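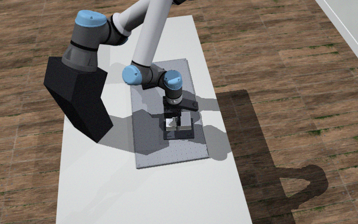 What happens to a borrower's payment date when a loan moves to a new servicer?
The due date stays the same under the original note, and only the address or account that receives the payment changes.

Hemley Credit Union will transfer the servicing of its personal installment loans to Vudach, a loan administration firm based in Bimbridge, with the change taking effect in June 2025. The transfer covers almost 4,000 accounts. Auto loans, home equity lines and credit cards are not included and will continue to be handled by the credit union's own staff.

Servicing is the routine work that follows the signing of a loan: collecting payments, applying them to principal and interest, answering questions about balances, and issuing payoff statements. Hemley will keep ownership of the loans. Interest rates, remaining terms and monthly payment amounts are set by each borrower's note and are not altered by the transfer.

Borrowers with open accounts were sent a first letter in April. It gives the new mailing address, the new account number and the last day on which Hemley will accept payments directly. A second letter, mailed by Vudach, contains a welcome sheet and a form for setting up automatic withdrawal.

"The note is the contract, and the note has not changed," said Dagný Lauritsen, head of consumer lending at Hemley. "What people need to do is check where their payment is going."

Automatic payments are the point most likely to cause trouble. Withdrawals that Hemley itself draws from a Hemley checking account will be moved over without any action by the borrower. Payments sent through another bank's bill-pay service will not. Those borrowers must enter the new address and account number themselves, and the old instruction should be deleted at the same time so that two payments do not go out in the same month.
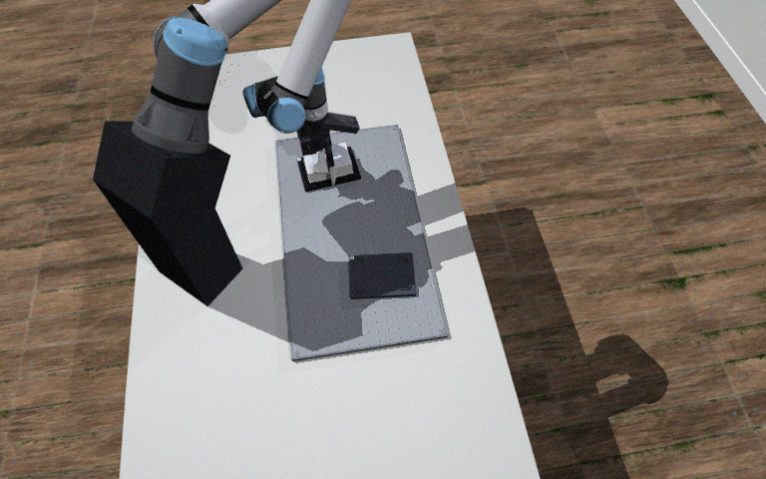

Robot arm at a white table, with its gripper over a small black-rimmed tray.

Payments that reach the old address will be forwarded for two months. During that period a payment received by Hemley on or before the due date will be posted as of the day Hemley received it, and no late fee will be charged. After the two months, misdirected checks will be returned to the sender.

The grace period on most of the affected loans is 13 days. Vudach will apply the same period, along with the late fee stated in each note. Borrowers who already have a written hardship plan or a deferred payment agreement will keep it on its existing terms. Copies of those agreements are part of the file being moved -- the credit union nevertheless advises borrowers to keep their own copy at hand until the first statement from the new servicer has arrived.

Payoff requests will be affected for a short time. Hemley will stop issuing payoff quotes shortly before the transfer, and Vudach will begin once balances have been loaded and matched. A borrower who is refinancing or selling property tied to a loan should ask for the quote early and confirm the date through which it is good.

Abdelghani Ouali, operations manager at Vudach, said each account will be compared against Hemley's closing ledger before a statement is produced. Differences of any size will be sent back to Hemley for correction. Payment history will be carried over in full, including the original opening date of the loan.

The work was previously done by a small unit at Hemley's Chong Street branch. That branch remains open for deposits, withdrawals and new loan applications. Staff there will be able to see whether an account has been transferred but will not be able to take payments on it.

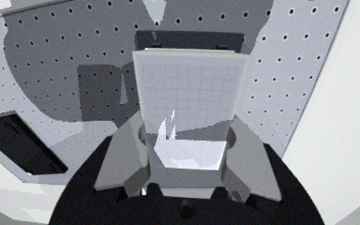
Can a borrower refuse to have a loan transferred to another servicer?
In most cases the borrower has no right to refuse, as the standard note allows the lender to assign servicing. A borrower who does not want to deal with the new servicer can pay the balance in full or refinance with another lender.

Written disputes about a balance should be sent to the correspondence address in the second letter, which is different from the payment address. The loan number and a copy of the most recent Hemley statement should be enclosed.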